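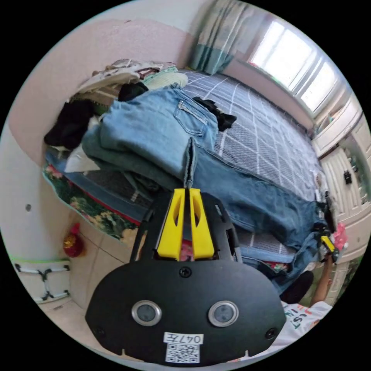 Sending a rumor to the Zamevport fact-check desk: frequently asked questions

Print this page | E-mail this page

What does the desk do?

We check claims that are being passed around in and near Zamevport, mostly in group chats and on neighborhood pages. A reader sends us the message, and we try to find where it started and whether it holds up. If enough people have seen it, we publish what we found. Most of what we get is about health, scams, school closings and the water supply.

How do I send something in?

Forward the message to our tip line on Goel, or text it to 888. You can also use the web form. Please forward the original if you still have it. A retyped message loses the links, and small changes in wording are often how we tell one version from another.

Do you need my name?

No. We ask which town you live in and when you first got the message, even if all you remember is the month or that it came in the morning. We don't ask who sent it to you, and we don't contact the other people in your group.

Can I send a voice note?

Yes. Voice notes take longer because a person has to listen to them and type them out. If it runs over 3 minutes, tell us which part you want checked. 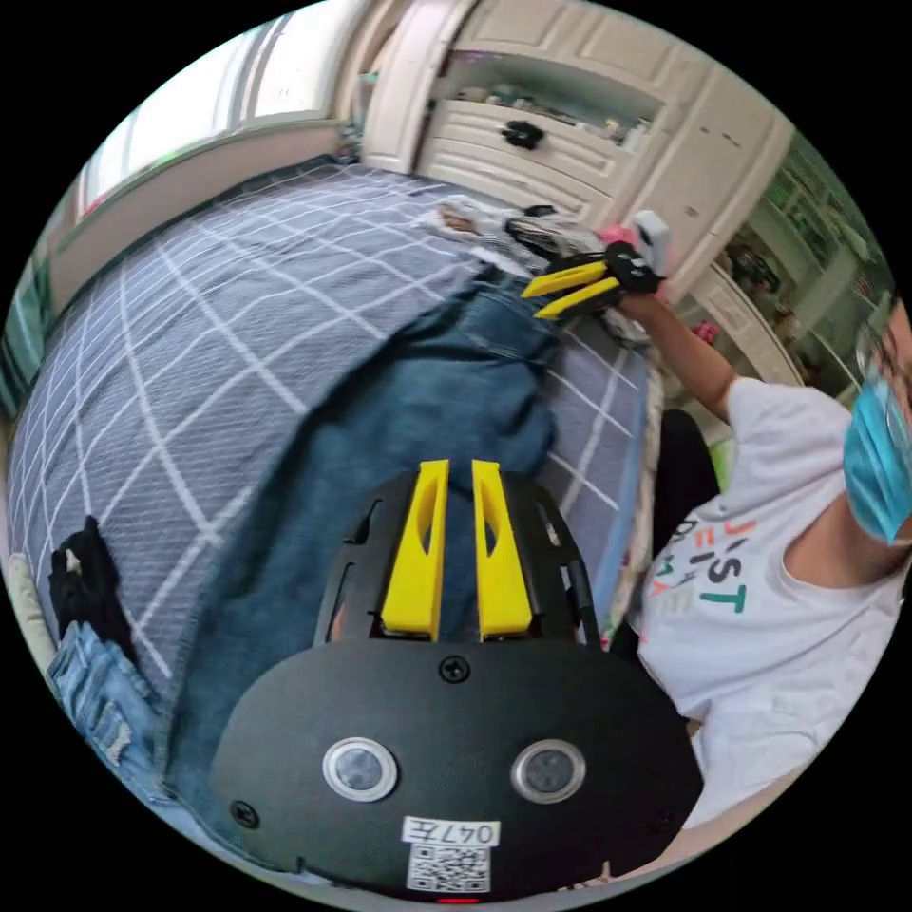 Voice notes in languages other than English are fine too. We have readers for Spanish, French and Portuguese on the desk, and for other languages we pay an outside translator. That can add a few days in the busy part of the year, which for us starts in October with the flu shot rumors.

Will I get an answer?

If we have already checked the claim, you get a link the same day. If it is new, you get a short note saying we have it. We can't promise a full check for every tip. Last year we received 3,000 of them, many of them the same few messages over and over, and published 40 full articles.

How do you pick which ones to check?

We look at how many people have sent it in, and whether someone could lose money or get hurt by believing it. A claim that tells people to stop taking a prescribed drug goes to the front of the line. A made-up quote from a ball player may wait for weeks, or never be written up.

We also leave some rumors alone on purpose. When a claim has hardly spread, an article from us can bring it to more people than the rumor would have reached alone.

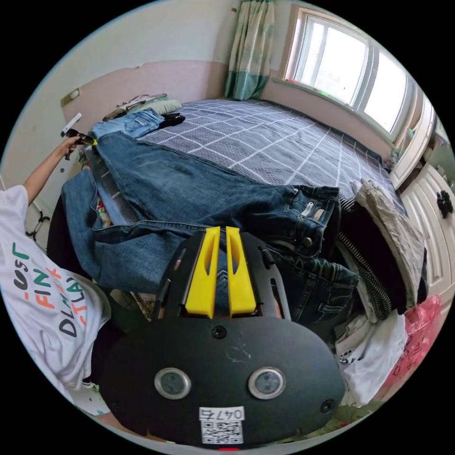 A bedroom, with a hand-held gripper and its yellow fingers in the foreground.

What counts as proof?

Each article needs two sources that don't depend on each other, and we link to both. For health claims, one must be published research or a person who works in that field and agrees to be named. We call the company or office the claim is about and give them until 5 p.m. the next working day to reply. If they don't, the article says so.

What do your ratings mean?

False: the main claim is wrong.
Misleading: parts are right, but a reader would come away with the wrong idea.
Old: it was true once and is being passed around as new.
No evidence: we looked and could not find support either way.

We dropped "Mostly true" last spring. Readers kept asking us which part wasn't.

Why did you change the Fetov article?
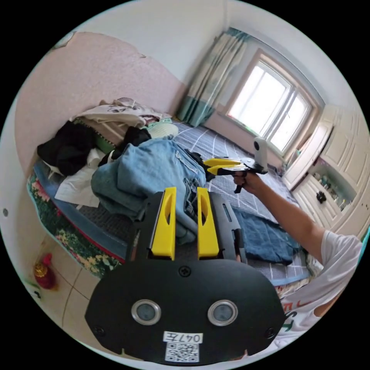 Noémie Penner

The first version of our article on Fetov drops said the seller's website had been taken down. It had moved to a new address and was still taking orders. A reader in Grirkuslow pointed this out and we fixed it that afternoon. The rating, False, stayed the same. The correction is at the bottom of the article, with the old wording left in so you can compare.

I bought something because of a false message. Can you get my money back?

We can't. Call your bank or card company first and ask them to dispute the charge. Then report the seller to your state's consumer office. Keep the package, the receipt and any messages. If you took the product and feel sick, call a doctor or poison control before you write to us.

Can I use your articles in my group or newsletter?

Yes, in full and with the link. Please don't post the rating alone as a screenshot. Those get passed around after an article has been updated, and then we have to check our own rumor.

I think you got one wrong.

Use the "Report an error" box under the article and tell us which sentence. An editor who didn't work on the piece will read it.

Print this page | E-mail this page

Related items

Fetov drops do not clear "blocked" ears
Old boil-water notice for Grirkuslow is going around again
How to spot a copied store page
Goel will not charge you for keeping your account
Corrections list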